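Marketing for Small Firms
Session 4 handout: Email newsletters, or how to write to people who have other things to do

Instructor: Ingvar Eskildsen
Read before class. Bring a newsletter you receive and have never opened. You have one.

1. Where we left off

Last time we looked at loyalty cards and agreed that most of them reward customers for owning a thick wallet. Email is cheaper and, on paper, better. You own the list, and no website can change its rules overnight and hide you from your own customers. What the reader does with your message is another matter, and takes up most of tonight.

2. The list

A list is worth what its members remember about joining it. If they ticked a box at your counter in September and first hear from you the following summer, they'll take you for a stranger, and they'll be right.

Our running case is Kragh, a two-person shop that repairs and resells sewing machines. When Kanini Rugemalira took over the accounts she found a list of 1000 addresses and was told it was the crown jewels. She wrote to all of them asking whether they still wanted to hear from the shop. Seventy said yes. The owners were upset for a week. Then the next newsletter went out to the 70, and several of them wrote back, a thing that had not happened before in the history of the firm.

Questions to think about: What did Kragh lose? What was it paying to mail the other 930? Would you have told the owners first?

3. Subject lines

Write the subject line last. Say what is inside. "Winter hours and a price change on servicing" will beat "Exciting news!" with anyone who has met exciting news before.

Avoid the customer's first name. It impressed people once, for about a month.

Keep it under 40 characters if you can. Phones chop the rest, and they have no sense of where a word ought to end.

4. How often

Students always want a number. Once a month suits most small firms, provided there is something to say once a month. If there isn't, skip it. I have yet to hear of a customer phoning to ask where the newsletter was, though Rugemalira claims to have had one such call and is still proud of it.

5. Software

We will use Clerkamus in the lab because the college has a license. Pludon does the same job with nicer buttons. Tarka is fine until you try to export your list, so try that on the first day. With any of them, check:

- can you get your addresses out again
- does the unsubscribe link work on a phone
- what happens to the bill when the list grows
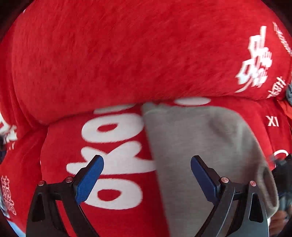 6. Measuring it

Open rates are flattering and unreliable. Some mail programs open everything on the reader's behalf, which makes them the most devoted customers you will ever have. Clicks are a little better. Replies are better still, even the rude ones. Sales are what the owner will ask about, so put a code or a question at the till and write down the answers.

Kragh kept a paper notebook by the register. It was the best data in the whole case and it had coffee on it.

7. For next time

Draft one newsletter for a firm you know, 1000 characters at most, with a subject line. One topic only. Read it out loud before you hand it in. If you get bored partway through, cut from there.

Drafts go in the tray outside my office or by email. If by email, mind the subject line.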